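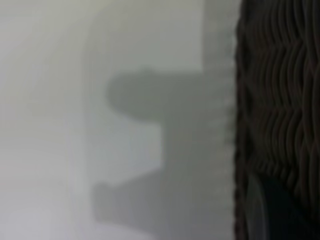 Open day recordings - README

What's in the folder

Hi! I'm Annatjie, and I put this set together after our open day at Sestau in September. We let visitors steer the arm from the big chair by the window, and every try was saved. You get 323 runs, all from the wrist camera, plus a text file of joint positions for each one. Most runs were driven by people who had never touched a robot before, so expect a lot of wandering.

How it was recorded

Hüsnü Ertürk set up the table and wrote the recorder, which we call Braser. Each run stops by itself at 2000 steps or when the visitor presses the red button. The focus on the wrist camera is fixed, so close-up views go soft. Runs 1 to 106 are from the morning and the rest are from after lunch, when it got busy and we changed the arm speed to 200 (that's the controller's own unit, don't ask me to convert it).

Things to know before you use it

The opening picture is pretty typical of the close views: a pale surface with a big gray shadow across it, and something dark with wavy ridges up the right side. If your code looks for sharp edges, try it on a few like that first. I didn't throw any of them out.

There are no success labels yet. I started on them and got as far as the morning runs, but Hüsnü and I kept disagreeing on what counts as a finished pick - so I took them out again.

Files

runs/ has the video
joints/ has the positions, same numbering
notes.txt is what I scribbled down during the day, typos included

Questions go to me or Hüsnü, at the Sestau front desk.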